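# Selbstbewässerung aus der Plastikflasche

Urlaub im August und keiner da zum Gießen? Dann ran an die Flaschen!

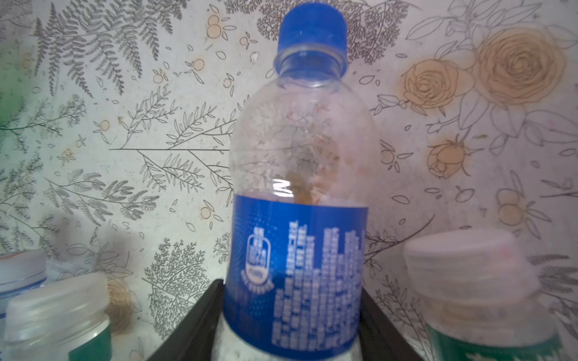 Ihr braucht pro Topf eine saubere Flasche mit Schraubdeckel, eine dicke Nadel und etwas Geduld beim Testen.

1. Etikett abziehen, Flasche ausspülen.
2. Zwei kleine Löcher in den Deckel stechen – lieber erst mal zu fein!
3. Randvoll füllen und fest zudrehen.
4. Kopfüber in feuchte Erde stecken, bis sie sicher steht.

Bei Negins Tomaten liefen rund 785 ml in zwei Tagen durch, herrlich!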